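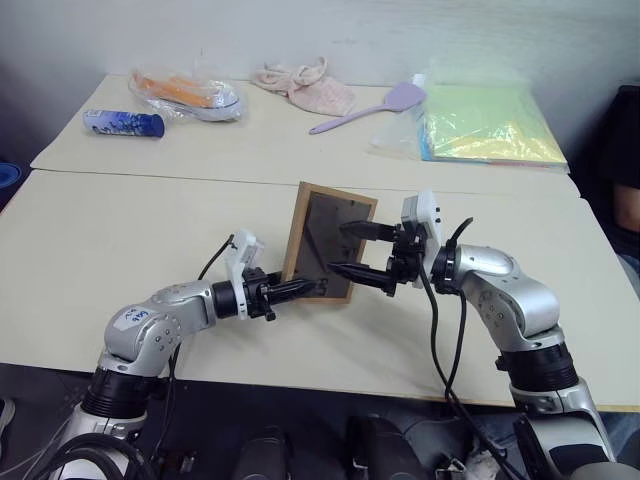

Kunard two-arm bench kit, after a term in a school robotics club
May
By Solomiia Onyshchenko

Our club bought the Kunard kit at the start of the year to replace a single-arm trainer that had worn out at the shoulder. I run the senior group, mostly Year 10 and 11 students, and we have now put nearly 600 runs through it. I have no connection with Kunard. The school paid full price and waited longer than it should have for delivery.

You get two arms, two wrist modules, the grippers, a power unit and a bag of cable clips. You supply the table and the computer. Assembly took my students two afternoons. The printed guide is fine up to the point where the arms go on their bases, and after that it skips a page's worth of work. We ended up following the build notes from another club, which had the joint order written out properly. Label your joints with a pen as you go. Two of the elbow parts look the same until you try to fit them.

The arms themselves are better than I expected at this level. They return to the same spot well enough for school work, and there is very little sag when they are stretched out over the table. They are also quieter than the old trainer, so I can talk to the group while they run. The finish marks easily with fingerprints, if that sort of thing bothers you.

The grippers are the part I would think hardest about before buying. They come with narrow pointed fingers. These are good for edges and for getting under thin things, and poor for anything smooth or rounded. Our main task this term was handling a small wooden picture frame with both arms, one bracing it low on one side while the other takes hold of the opposite side. The students chose it because it looked easy. A frame is light and flat and wants to turn as soon as it is pushed off centre, so both arms have to arrive at close to the same moment. Early on, the second arm came in late nearly every time and the frame went over. The group spent a good part of the term on timing alone, and that was time well spent as far as I'm concerned.

Pointed fingers will also mark soft timber and backing board. We turned the grip force down to 2 on the menu and left it there. Zeltix sells wider padded fingers that are meant to fit, but the screw holes on our set were slightly out and one student had to file them. Once on, they held a plastic spatula much better and were too thick to be of use on the frame. We went back to the originals.

Cables are my main complaint. The ones at the wrist are left long so the joint can turn, and they stand up in a loop behind the module. On a wide reach the loop can catch on whatever is nearby. The clips supplied are too stiff, and we broke several of them. Hook and loop ties from the hardware shop work better. I would also leave more room behind the arms than the guide says — we pushed a second table up against the first and keep the other test items on that.

The software is plain and does the job. You can record a movement by hand, trim it and play it back, and the two arms can be linked or run separately. Saving is slow. It froze on us a few times when a student tried to open a long recording, and we lost one session's work before we got into the habit of saving short pieces. The update in second term fixed part of this. Stefaniia Holovko, who looks after the junior group, found the menus too deep for her students and uses printed cards with the steps on them.

Spare parts come through Storano. A replacement finger set cost us $290 with postage, far too much for what it is. The parts arrived within the week and were the right ones. I also asked them a question about a noisy joint and got a useful answer the same day.

I looked at the Dönmez kit before we bought this one. It has stronger arms and a better guide, but it is sold as a single arm, and adding a second would have put it well past our budget. If your club only does pick and place with one arm, I would look there first.

For two-arm work with older students, I would buy the Kunard again. Allow for a spare set of fingers in the budget, and throw the clips out.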